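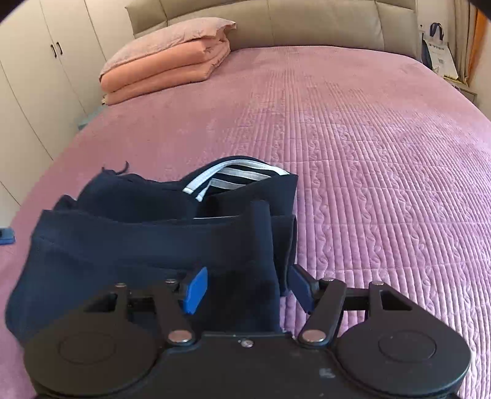 Print this page | E-mail this page

Clengate Coat Swap Comes Back to Iswood in December

I'm so happy to finally get this one out the door: our winter coat swap is on again, and this time we've got the big hall at Iswood (the one with heat!). Doors open at 9 a.m. and we'll keep going until the racks are bare.

Last winter 1,462 pieces came through, and 648 of those were kids' sizes, which went so fast I barely got the hangers up. So please, if your kids have outgrown anything, bring it. Snow pants too. We can never get enough snow pants.

You don't have to bring something to take something. Just walk in, look around and try things on. Zippers should work and pockets should be empty - I found 97 single gloves last year and I still have them if you're missing one.

Drop-off is at the Clakemine branch library all month, any time they're open. Hashemi Cleaners is washing the heavy stuff for free again, bless them.

Parking is behind the hall, off the alley. Reporters and photographers are welcome, come early for coffee.

E-mail this page | Print this page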